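Week 3 handout: Making a finger-jointed pencil box from offcuts
Course tutor: Merle Bolger

You need one board of softwood, planed on both faces, and a few scraps for testing. Shelving is fine if it is solid wood. Check it for screws before you bring it in.

1. Marking out

Cut the two long sides first and label them A and B in pencil on the inside face. The short ends are C and D. Mark the waste on every joint with an X. Most spoiled boxes in this class come from sawing out the wrong half.

Set the marking gauge to the thickness of the board plus a hair. Run it across both faces at each end. Keep the same gauge setting for all four pieces.

2. Cutting the joints

Saw on the waste side of the line. Stop at the gauge line and take out the rest with a chisel, working halfway in from each face. A dry joint should go together with light taps from a mallet. If it needs more than that, pare the fingers and try again.

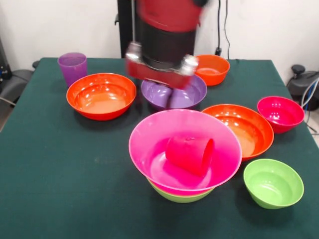
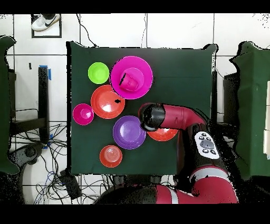
3. Gluing up

Do a full dry run with clamps first. Brush glue on the sides of the fingers only, then bring the corners together and measure both diagonals. They should match within 1 mm. If they don't, shift the clamps slightly toward the longer diagonal.

Leave it clamped for 30 minutes and don't sand until next session. Wipe off squeeze-out with a damp rag.

4. Bottom panel

The panel sits in a groove and gets no glue. Noémie Girard will show the grooving plane at the start of week 4. Cut your panel 1 mm short in width so it can move.

For next time

Bring your glued box, a sanding block and 120 grit paper. Spare boards are on the Lavside rack, bottom shelf. Write your name on anything you leave in Room 1102.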